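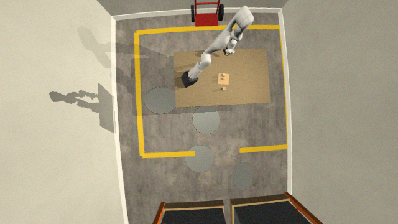
3.2 Cold storage and sampling

All beer was brewed to a single pale lager recipe at the Lowther pilot brewery and packaged in October in brown glass bottles with crown caps. Dissolved oxygen was measured in bottles taken from the start, middle and end of the packaging run, and the run was accepted as one batch. Bottles were then assigned at random to three storage conditions: a cold room, a cellar, and a warm cabinet intended to stand in for an unrefrigerated store shelf. None of the bottles was exposed to daylight between packaging and tasting.

The cold room and the cellar were fitted with Hiltum loggers set to record air temperature every 6 minutes. The loggers were placed at bottle height, away from the door and the fan outlet. Readings from the first 48 hours were excluded from the analysis to allow the glass and liquid to settle at the storage temperature. One cellar logger failed in the second week and was replaced; the gap was filled with values from the neighboring unit.

3.3 Sensory panel

The panel was trained by E. Kerslake using spiked samples for papery, honey-like and sulfury notes. Panelists who could not separate the papery sample from the control in two consecutive sessions did not continue. Beer was served in 185 mL portions in covered glasses, with the order balanced across panelists. Each attribute was scored on an unmarked line scale and converted to a number by F. Whitelaw, who had no access to the storage codes.

Figure 1. Work area at the Morska site.

Scores were examined with a mixed model in which storage condition and week were fixed effects and panelist was a random effect. Bitterness was scored separately, as the Notetti hop lot used in this batch had a lower oil content than the lot used in our earlier trial, and the two sets of results should not be pooled. Sessions in which the serving temperature drifted outside the target range were repeated with fresh bottles from the same case. The model was fitted again without the repeated sessions, and the ranking of the three storage conditions did not change.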